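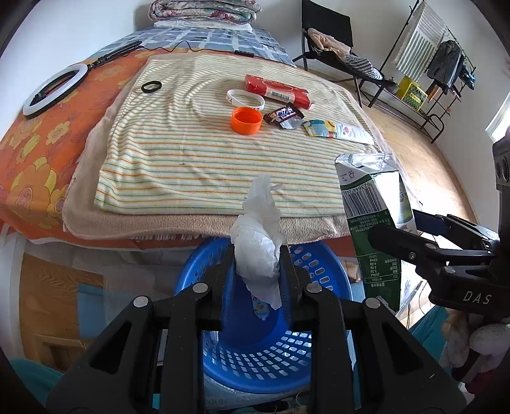 Ustby, August

Teaching by Tidying: Hand-Held Demonstrations of a Bedroom Clean-Up
Project report, second term, group Brurnesex

Our project began with a question from our supervisor, Malte Kröger, who wanted to know whether a robot could learn to clear up a bedroom from watching people do it. The people would be us. Those who have seen where we live may question the choice of expert.

The usual way to show a robot arm a task is to drive the arm by remote control. We did that in the first term and got very good at knocking over cups. This term we used hand-held grippers. You hold one in each hand, pick things up with the black fingers, and the camera on each tool records what the fingers are doing. The arm itself can stay in the lab, where it's safe from us.

The task

Clear the small objects off the bed and put them in the round blue basket. The objects were the kind that collect on a bed without being invited: drink cartons, snack wrappers, long thin boxes, a wristband, bits of tissue and packaging. The bed was made up with a striped cloth on top, a plush blanket under that and a flowered cloth under both. Malte asked if we could use a plain table. We pointed out that the title of the project had the word "bedroom" in it, and he let it go.

Each recording was one clean-up from start to finish. We agreed on some rules before we began:

No touching the objects with a glove, only with the gripper.
Both grippers may be in use at once.
If you drop something, pick it up and carry on. Do not start over and do not swear, as there is a microphone.
Nothing goes in the basket from shoulder height.

The last rule was added on the first afternoon.

What we recorded

By the end of the term we had 854 recordings. After throwing out the ones with a blocked camera, a missing file or a phone call in the middle, 708 were left. Hinrichs, our lab partner group, checked the labels for us in return for our checking theirs, and we would like it known that ours were neater.
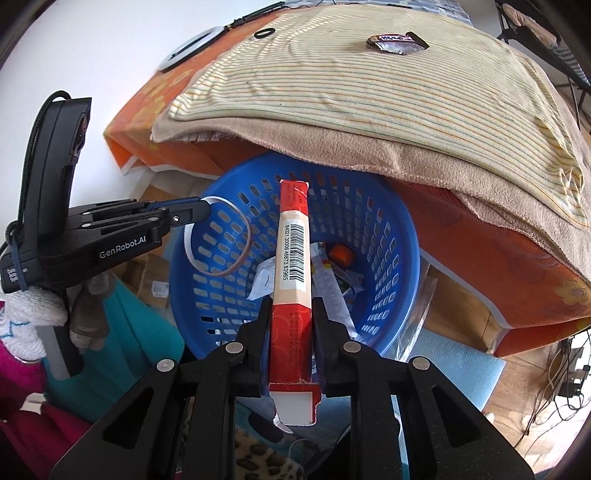

Figure 2. Long box held upright over the basket, thin ring in the second gripper.

What was hard

Stiff things are easy. A box has two sides, the gripper has two fingers, and the matter is soon settled. Soft things took much longer to agree about. One of us pinched tissue in the middle and another went for a corner, and both were sure the other was ruining the data. We kept both styles in. Looking back, we should have picked one for the first hundred recordings and added the other later.

Thin rings were the worst. To pick one up off cloth you have to press down a little, and then the cloth comes along too – sometimes a good deal of it. We learned to tilt the tool and go in from the side. It feels wrong for a day and then you start reaching for your toothbrush that way.

Using two hands also brought up a point we had not planned for. People do not take turns neatly. One hand waits at the basket while the other lets go, or both arrive together and have to sort it out. We had written the labels as if only one hand moved at a time, so two of us spent most of a week splitting them into left and right.

Still to do

The training run on the lab arm is booked for next term. We also want to repeat part of the set with the basket on the other side of the bed, as a model that only knows one basket position is mostly a model of our furniture. The label sheet and the rules are in the shared folder under Naver, along with a list of recordings we were unsure about. Malte has asked for the list to be shorter.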